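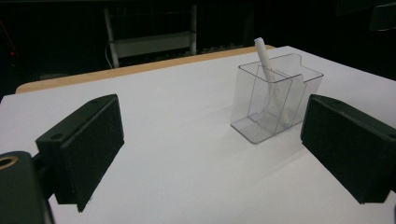 Overgaard hand gripper, wide open, clear holder on a white table.

Overgaard Hand Gripper Kit

For recording pick and place examples by hand. No arm needed, no cell, no fence. You hold it, do the task, put it down, do it again. Files go straight into Falico for sorting and training.

In stock. Ships from our Litley workshop.

What's in the box

Gripper body with handle
Pair of black pads, fitted
Spare pads, one pair
Camera mount, fitted (camera sold seperately)
USB lead
Case
Printed quick start sheet

Battery life 80 minutes of recording. Spare battery is an extra, see Parts. Charger takes the old and new type of battery, dont mix them in the same charge though.

Who buys it

Small labs mostly. A few packing firms. People who need a lot of demos of one dull job and can't tie up an arm for it. If you already have the Watik arm the finger spacing is matched, so what you record by hand carries over without rescaling. Other arms: ask first, please. We keep a list but it's out of date.

Getting decent examples

Clear plastic is hard going for a learning system. Edges come and go with the light, the back wall shows through the front, and depth readings wander. So if your job has see-through parts in it, record more of those than you think, and move the lamp between sets. A pen-sized stick in a clear holder makes a good starter task: take out, put back, start again from a different spot.

Start every run with the fingers open and well back from the object. Falico cuts runs on finger movement and gets it wrong if you begin half closed. Keep the approach slow. Bad grasps, keep them, tag them as bad, they're useful later.

First session, do 16 runs, then stop and look at them on a proper screen before doing any more. Saves a wasted afternoon.

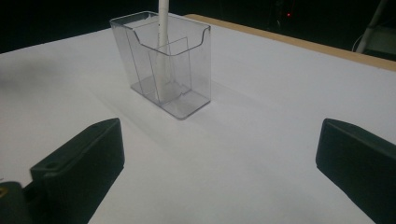
Lighting matters more than the table does. One lamp overhead, room behind dark, gives the cleanest runs in our own tests and it's how Inger Mikkelsen sets up for the sample sets. You do get glare with it. Look at the bright streaks up the corners of the holder, a model will latch on to those if every run has them in the same place, so turn the holder a bit each time. Shadows same story. Tall thin things like the white rod can run out of the top of the picture when you're in this sort of position, fine for some runs but get the tip in for plenty of others, or the system never learns where it ends.

Sample sets

Two to download, free with the kit. Holder and stick, 39 runs. Mixed small parts, 18 runs, more to come when there's time. Both are raw, no trimming, so you can try the cutting settings yourself.

Parts and repairs

Pads wear. Swap them as a pair, never one, or the grip goes lopsided and your old runs wont match the new ones. Pads are push fit. Anything inside the body comes back to us, ask for Halfdan Hjaltested and put a note in the case saying what it's doing wrong.

Units bought before August need the firmware update before they'll talk to the current Falico. Link on the downloads page.

Page updated December 19, 2018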